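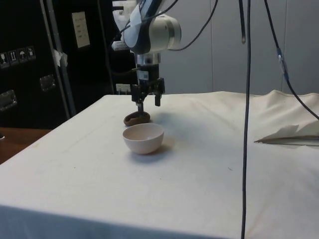

Keep the Small Wagon

Zoltán Jakab
Saturday, January 28, 2023

My neighbour in Flodindale sold his wagon last June and bought a tall crossover. It holds less. He found this out the first time he tried to get a stepladder in the back, and he borrowed my car to bring it home.

I drive a 2009 wagon with a dented tailgate. The load floor sits at knee height, so my old dog can still climb in without being lifted. I can reach the roof rack standing on the ground. On the highway to Grakness it uses less fuel than his new car does, and it doesn't get pushed around by the wind on the bridge.

Dealers say people want to sit up high. Some do, and anyone with bad hips has a good case for it. But when I asked at the Boros lot what they had in a wagon, the salesman offered to put my name on a list. There were 40 crossovers behind him, most of them grey. It's hard to say what buyers want when only one shape is for sale.

Winter tires are another thing. A set for my car costs me $145 a tire at Stodero. My neighbour paid a good deal more for his, and he has four to buy as well.

I expect to get a few more years out of mine. After that I'll look for a used one - there are still some around if you're willing to drive for them.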